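The plate that ended my good mood

I have been teaching two robot arms to put plates in a dish rack for most of a year now, which is longer than it took me to learn it, though my mother might dispute that. The project is called Kinine, the control software is Drikley, and the pay is not worth mentioning. In September I finally had a setup I trusted enough to leave running while I made lunch.

You can see where this is going.

The task is simple to say out loud. Plates are lying on the table. Arms pick up plates. Plates go in rack, on edge, one at a time, and when a plate is too wide for one hand to manage, both arms take a side and carry it over together like two people moving a couch. I had 3088 recorded attempts behind me and a success rate I had started bringing up at dinner.
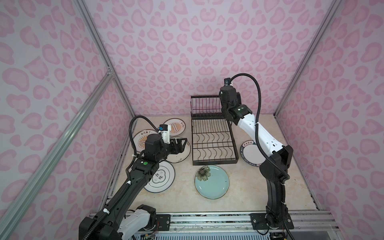 What the fault looked like

At first it looked like nothing. The log said everything was fine. The log always says everything is fine, and I've come to think of it as a relative who doesn't want to worry you.

What I heard from the kitchen was a tick. Then a pause, then a slightly louder tick, and then the sound that a plate makes when it stops being one plate. I came back to find the left gripper open, the right gripper still clamped shut on a piece shaped like Florida, and the rest of it on the table, the rail and my chair. The chair is what got my attention. A piece had gone over the front edge of the cell, which has walls on three sides and, on the fourth side, me.

I pulled up the torque readings on both wrists for the last few seconds. On a normal two-handed carry the arms push toward each other a little, just enough to keep hold. On this one the left arm believed the plate was narrower than it was. It kept squeezing inward to reach a position that had crockery in it. The right arm, being well brought up, held its ground. Drikley has a force limit for precisely this situation, and I had set it, and it was not being applied.

Why not is the embarrassing part. The limit is stored per arm, and back in spring I had swapped the left wrist motor for a new one from Latetti. A new motor shows up with a new ID. The config file still had a perfectly good limit in it, carefully guarding a motor that was in a drawer. The new one had no entry, so it got the default, and the default is "go ahead." It had been running like that for 668 attempts.

One-handed placements never showed it. The fingers close on something thin, the rack doesn't push back much, and the wrist never has to work hard. 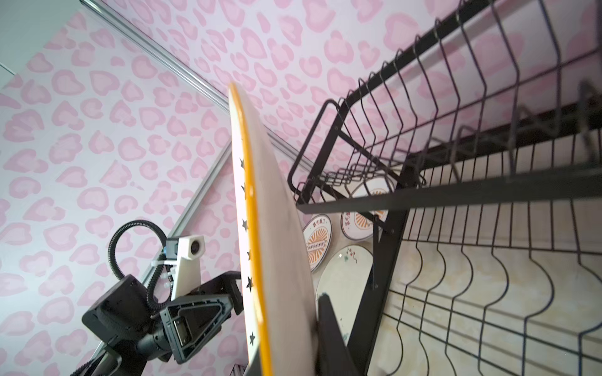
Wrist camera view: one gripper, one plate held on edge, three more in the rack.

I went back through the old runs looking for two-handed carries since the swap and found 191 of them. In a depressing share of those the left wrist spikes well past where it should have stopped. Stoneware is tougher than I gave it credit for. I had been crushing plates gently for months and writing cheerful notes about it.

The fix, and the other fix

The fix took six minutes. I put the right ID in the file. Then I did what I should have done in the first place and made Drikley refuse to start if any motor on the bus has no limit of its own. It now complains loudly and in red. I have seen the message twice already, both times my fault.

The other fix was the chair. It has moved back a good long way, and the emergency stop has moved with it, on a longer cable, so I no longer have to reach past the arms to make them quit. Safety glasses hang on the same hook. There is also a clear panel on order from Khaemba for the open side, which according to the tracking page has been "preparing to ship" for around as long as I've owned the robots.

After that I went back to two-handed carries at a quarter of the old speed, standing up, thumb on the button, feeling like a parent in the passenger seat.

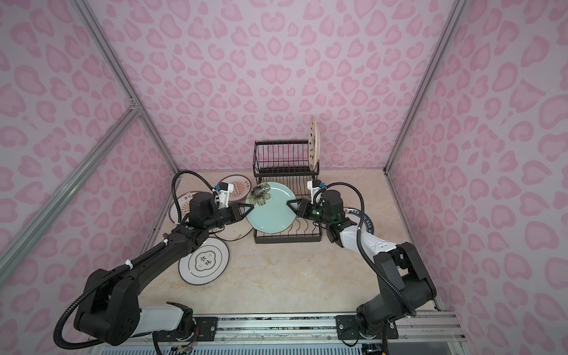 The wrist numbers are good so far. The left arm now gives up when it meets resistance and waits, and Drikley logs a stall, and I go over and see what it's upset about. Mostly it's a rim touching one of the lower wires of the rack. Before, it would have just leaned on it until something gave.

The stalls are slow and they have wrecked my success rate, so I've stopped bringing it up at dinner. I still haven't worked out why the left arm got the width wrong in the first place. My money is on the calibration for that wrist camera, which I also last touched in spring, on the same afternoon as the motor. I'm redoing it tonight, with the glasses on.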